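About us

Hello, and thank you for finding your way to our little corner of the web. We are Zeltberg, and for most of the working day we do something that sounds terribly simple: we help robots practise picking things up, and we keep a careful record of every go they have at it.

An orange bottle on the green mat, with a box wrapped in yellow plastic for company: 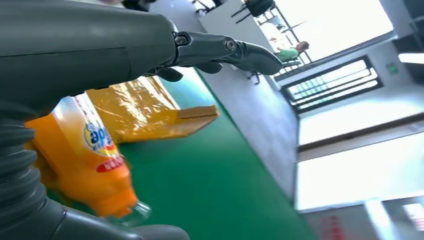
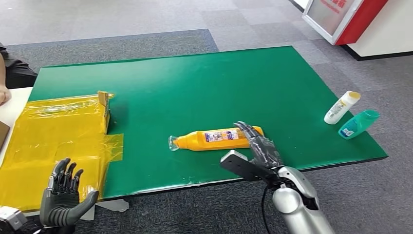 How we got started

Zeltberg began when Elvia Ledesma, who had spent years teaching people to use sewing machines, was asked by an old friend to help gather examples for a learning system. She said yes before she knew quite what it meant (she will tell you so herself, usually over a second cup of tea). The first job was a set of 1516 recordings, all of them grasps of everyday shopping, and it took us a good deal longer than we had promised. The customer was very kind about it and came back in January with another one, which we called Gidgate, and we have been busy ever since.

What we do all day

A learning system needs to see the same sort of task done over and over, with small changes each time. So we lay out bottles, boxes and packets, turn them this way and that, and record a hand going in for each one. Then we move everything a little and begin again. What we save is the view from the cameras together with the positions of the joints, and a short written note saying what the task was.

We keep the fumbles too, clearly marked, as several of our customers have found them every bit as useful as the tidy ones! Our largest collection so far, Jindska, holds about 4000 recordings, and every one has been watched through by a person before it left us. That part is slow, and we have no plans to hurry it.

Who we are

There are 6 of us at present. Elvia plans the sessions and chooses the objects, and can be found in the supermarket turning packets over in a way that worries the staff. Yatziri Arellano looks after the checking and the written notes, and also built Nava, the small program we use to sort recordings and find the ones that need doing again. The rest of us take turns at setting out, recording and watching back, so that everyone knows what a long afternoon of each feels like.

Working with us

If you have a task you would like a robot to learn, do write and tell us about it in your own words. A rough list of objects is plenty to begin with, and we are always glad to talk a thing over before anybody mentions money.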